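**Do I need a solicitor for a claim of 273 pounds?**

Jellow sold me a mattress in February and won't refund it. Davach, a law firm, offers a "free review", then wants a fee up front. I don't see what they'd do that I couldn't. Has anyone gone it alone?

*Kyung-tae Sun, 2018-10-15*

**Do-yoon Heo**

I'd be wary of any free review that ends in a bill. For a sum this small you normally can't get legal fees back even if you win. Write to Jellow first, give them a fair deadline and keep a copy.

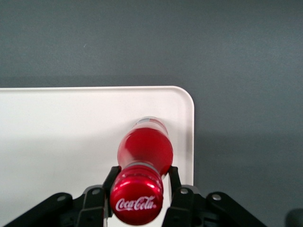
If they ignore that, you can file the small claim yourself online. There's a court fee, usually added to what you're asking for. Read Davach's terms before signing anything – mine ran to 7 pages and said very little.

**Kostau**

just get a lawyer, they always settle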